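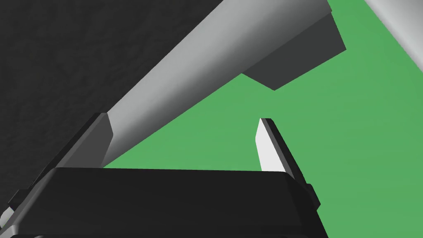
Okay friends, a few of you asked how the letter project is going, and the answer is too long for one post, so get comfortable. I'll try to keep these in order (I won't manage it).

For anyone new: my great-aunt left behind two hatboxes of letters when she moved out of the house in Lirnevstead, and my mother handed them to me in November with the words "you like this sort of thing." I do like this sort of thing. There are 567 letters. I did not know that when I said yes.

They are nearly all between my great-aunt and her friend Liudmyla Zakharchenko, who lived across the water in Zondetcombe. They met working the same summer at a hotel laundry and then wrote to each other for most of their lives, which I find so lovely I can hardly stand it.

What surprised me is that we have both sides! Liudmyla's daughter sent the other half back years ago, tied up with kitchen string, with a note that said they ought to live together. So you can read a question and then go find the answer, if you're patient and if anybody bothered to put a date on anything.

They did not bother to put a date on anything. My great-aunt would write "Tuesday-ish" or "after the rain" or, my favorite, "you know when." Liudmyla was a little better but she had a habit of writing the month and no year, as if there would only ever be the one November.

So the first job was sorting, and I went at it all wrong. I started by going through the envelopes and reading the postmarks. Sensible, right? Except that my great-aunt reused envelopes to store other letters in. I had a whole run of them in beautiful order before I noticed that somebody's baby was walking in one letter and being born in the next.

I took it all apart again and had a sulk and a grilled cheese.

The second try went better. I sorted by paper. She bought her writing pads from a stationer called Miettinen, and they changed the little border on the page every so often – leaves, then a plain double line, then some rather ugly shells. Once I had the shells together, and the leaves together, the rest began to fall into groups. Liudmyla wrote on anything (backs of receipts, a hymn sheet, once a paper bag from a bakery, opened out flat) so hers I match up by what they're talking about.

And what are they talking about? Soup, mostly. I'm only half kidding. They had a long disagreement about barley. It runs through at least a dozen letters and it gets a bit heated, and then one of them has a sick child and it vanishes completely, and then two years on, at the very bottom of a page about curtains, Liudmyla writes "and I still say you rinse it first."

My mother rinses it first. I called her to ask. She said "of course" as though I'd asked whether she wore shoes.

There are sadder ones, and I've gone back and forth on how much to share here. I'll say that the winter after my great-uncle died, my great-aunt stopped writing for a long stretch, and Liudmyla just kept on. Short notes, one after another. What she planted, what the neighbor's dog did, what the ferry cost now. She never once says "why haven't you written." When the answer finally comes it's a page and a half about a coat, and then "thank you for all the dog." I had to go stand on the porch for a while after that one.

Okay, practical things, for those of you with your own hatbox (I know there are several of you, my inbox is full of hatboxes).

I keep each letter in its own plain paper folder, laid flat. A pencil number goes on the folder and never on the letter. If I'm only guessing at a year, I put a question mark after it, and I have a lot of question marks. My first dozen folders were some pretty colored ones I had lying around, and a woman at the library very kindly told me to get those out of there before the dye rubbed off on something.

Take the rubber bands off today. Go on, I'll wait. Mine had gone to a kind of brown toffee and stuck to the corners, and I lost a few words of a perfectly good recipe for plum cake to one of them. If you have paper clips, slide a bit of card under before you ease them off. Kitchen string is fine, by the way. Kitchen string was the hero of this whole business.

For typing them up, I do 12 at a sitting and then I stop, even if I'm dying to know what happened with the roof. Past that I start fixing their spelling without noticing, and I don't want to fix their spelling. My great-aunt wrote "definately" her entire life and she can go on doing it.

I've typed 142 so far. That is a lot of soup.

I also made a list of names, in a school notebook, one page for each person who gets mentioned. Some pages are nearly full. Some have a single line. There's a man who is only ever called "the Flelholm one" and for weeks I had him down as a suitor, a very promising one, with a boat. Then I got to a letter that said he'd been "clipped and dosed" and I realized that Flelholm is a farm and he's a ram. The boat belonged to the farmer. I have not crossed out my notes on his prospects.

A couple of you asked whether I'm going to make a book. I don't think so? I might make a few copies for the cousins, with a comb binding, and one for Liudmyla's daughter, who is still in Zondetcombe and who wrote me the nicest card. She remembers my great-aunt coming over on the ferry with a suitcase that was almost entirely jam.

She also says her mother kept a diary, one of those five-year ones with the tiny spaces, and that she'll look for it when the weather warms up and she can face the attic. If that diary turns up with real dates in it I may cry on the mail carrier.

My brother came over last weekend to help, and by help I mean he read the funny ones out loud in voices and put them back in the wrong folders. But he did work out a word I'd been stuck on for ages. I had it as "mangle," then "angel." It's "Magda." There's a whole Magda! She gets her own page now, and I have to go back through everything I've done looking for angels.

That's where things stand as of February 10, 2018. I'm partway into the double-line paper, the roof is still leaking, and the barley question has just come up again. I'll post the plum cake once I've tried a few guesses at the missing words. I think one of them is "lard," and I'm not happy about it.

Comments

porchlight_jo
"Thank you for all the dog." Well, that's me done for the evening. Please keep going with these.

Hattie M.
You rinse barley. My grandmother would have come over on the ferry herself to tell her.

twopencils
Did the pretty folders leave any marks? I have my dad's letters in blue ones and now I'm looking at them sideways.

bramblewick
My family's plum cake uses lard and it's very good, so don't be afraid of it! Happy to send ours if you want to compare the missing bits. We put a little nutmeg in too.

dora_k
More about the ram please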